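Print this entry | E-mail this entry

Shared workshop notebook, hand-held gripper build
Sep 5, 2023
Entry by: G. Sanna

Carried over from last entry: play in the linkage, marker cubes loosening, cable exit on the right-hand unit. Motor side not touched.

Linkage first. The end holes in the link bar had opened up enough to feel. With the left handle clamped in the vise and the finger held by hand, the far end of the bar moved 2 mm before anything on the other side followed. Reamed both holes for the flanged bushings from the Rirkton bag and pressed them in on the drill press, not running, using the quill as an arbor. One went in crooked and had to be pushed out and done again. Play at the far end is now below what I can read with the plastic caliper. I would like a dial indicator on it before calling it zero. The shop one is still missing its stem.

The bushings are a light press in printed plastic. If they walk out, next step is a thin bead of CA on the flange side only. Do not put CA in the bore. That was the Lindmont handle and it is still seized.

Marker cubes. Both were held with a single screw through the base, and both could be turned by hand with moderate force. A cube that turns a few degrees ruins the offset and gives no warning in the log, you just get a pose that is wrong by a constant amount until somebody bumps it again. Added a second locating pin to each base, 4 mm from the screw center. Printed new bases in the same white filament. Faces were not reprinted, the old ones are flat and the edges are sharp.

Offsets from cube center to fingertip need measuring again for both sides. The numbers in the config are from before the base change and should be treated as wrong. I have commented them out so that the script stops with an error and does not quietly use them.

Tracking check after reassembly: 386 frames recorded, left cube lost in 5 of them, all together at the point where I rolled the wrist too far and only one face was left toward the camera at a steep angle. Right cube not lost. Previous build was worse but was recorded under different lights, so I am not going to compare the two.
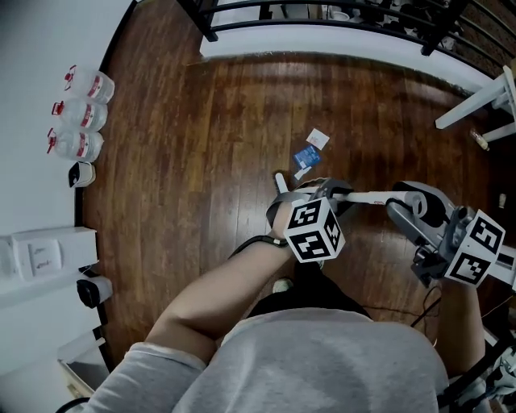 Two-handed hold, on the plank floor. Cubes up, cables hanging on the right.

Notes on handling. With the link bar fitted, the two hands are no longer independent, and after a few minutes you start steering with the right and letting the left follow. That loads the bar sideways, which it was not drawn for. Either stiffen it (a rib along the underside, 2 mm more depth) or put a spherical joint at one end and accept some twist. I prefer the joint. Monti has rod ends in the right thread but the small ones were out of stock when I looked.

Target items for floor work: cards and paper scraps are the hard case for this finger. The tip is slender but the end radius is too big to get under a card lying flat on the boards. Sliding the card to a gap between boards is cheating and will not be available on a table. Try a fingertip with a chamfered edge, and a second version with a strip of soft TPU. Keep the overall length the same or the offsets change yet again.

Floor versus bench: the floor gives more room to swing the bar, but the finish is glossy and throws highlights. No detections were lost to this today as far as I can tell. If false corners start to appear in the log, put the gray mat down before changing any thresholds. It is also hard on the back. Sessions on the floor should be kept short.

Cables. They come out of the lower part of the right-hand body and hang free toward the floor. Strain relief is a zip tie, and the connector takes whatever is left. Want a printed clip on the housing, with the exit turned toward the elbow. The Kendgate sleeving is too stiff for this, tried it, it pushes back on the wrist.

Open:
- measure fingertip offsets, both sides, and put them in config
- chamfered fingertip, print 2
- cable clip, right body
- rod ends, order or borrow
- return the reamer to the metal cabinet (it is on my bench)
- repeat tracking check with the wrist roll held for longer

The firmware branch stays as it is until the offsets are in. If anyone wants to use the gripper before then, fine for handling tests, but do not keep the pose data.

Giorgia Sanna

Recent entries
Bushing sizes for printed parts, what fits and what splits
Lindmont handle: attempts to free the pivot
Marker cube bases, first version
Shop hours and laser cutter closure, November
Filament drying log

This site uses cookies to keep you logged in. By continuing to browse you accept their use. OK | Read more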